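Home | Fixtures | Club News | Juniors | Newsletter | Contact

Ross finds a second option, and the bench gets a say

For the first two months of the season the Ross women's offense could be drawn on a napkin. Colleen Campbell brought the ball up, Raymonde Sutherland set up on the left block, and the other three cleared out. Sutherland shot well enough that it worked against most of the league. It stopped working when Grosik sent a second defender at her on every catch, and Ross scored 13 points in the second half of that game.

Coach Shirley Chan changed two things after that loss. The first was where Sutherland gets the ball. She now starts most possessions at the elbow, facing the basket, where a double team has farther to travel and leaves a shooter in plain view. The second was the rotation. Chan had been playing six people real minutes. She now plays nine, and the second unit has its own sets instead of a thinner version of the starters' sets.

The results so far are decent. Ross has won 4 of its last five, with the one loss coming by 2 points at Redard. Campbell missed a runner at the end of that one that she makes more often than not. Her turnovers are down since the change, which Chan puts down to having somewhere to throw the ball when the first look is gone.

"We were easy to scout," Chan said after practice on 2nd January. "You could watch one quarter of us and go home."

The defense has been slower to come around. Ross still switches too many ball screens, and the guards end up under the rim fighting for rebounds with players who have four inches on them. Clikon got most of its points that way. Chan would like her bigs to drop back and let the guards fight over the top, but that takes legs, and it is one more reason for the longer bench.
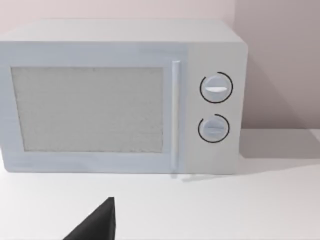
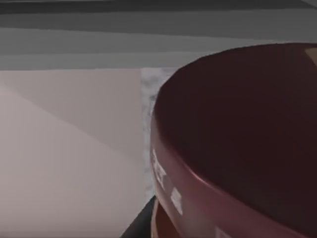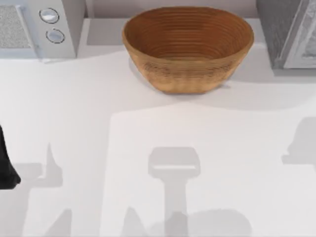

Rebounding by committee

Sutherland has 155 rebounds on the season and leads the team by a wide margin. With her playing farther from the basket, some of those have to come from other people. The wings have been told to crash from the corner on every shot the second unit takes, while the point guard gets back alone. It has produced a few extra possessions a game and also a few easy layups going the other way. Chan seems willing to live with that for now.

The remaining schedule is heavy on road games. Grosik comes to our gym once more before the break, and that will be the first real look at whether the elbow sets hold up against the team that forced them. Grosik's guards are quick to the ball and foul a lot, so free throws will matter. Ross has been poor at the line all year, and the last part of every practice is now set aside for them. Players shoot in pairs and run when they miss the front end.

If the standings stay as they are, Ross would finish third and open the April playoffs on the road, probably at Redard. Second place is still possible but would take a win there in the return game – and some help from Clikon, who have nothing much left to play for.

Tip-off times for the home games are on the fixtures page. The doors on the parking lot side open an hour before the start.

Comments

Emerson Miranda: Good write-up. I was at the Redard game and thought Campbell got hit on that last runner. No call, of course. The second unit was the best group on the floor in the third quarter.

Sheldon Dhillon: Not sold on moving Sutherland away from the basket. She is the best post player in the league and now we have her handing the ball off. Fix the free throws first.

Emerson Miranda: Sheldon, she still gets her post touches, just later in the possession. Watch the Clikon game again.

Sheldon Dhillon: I will. Are the junior tickets the same price for the Grosik game?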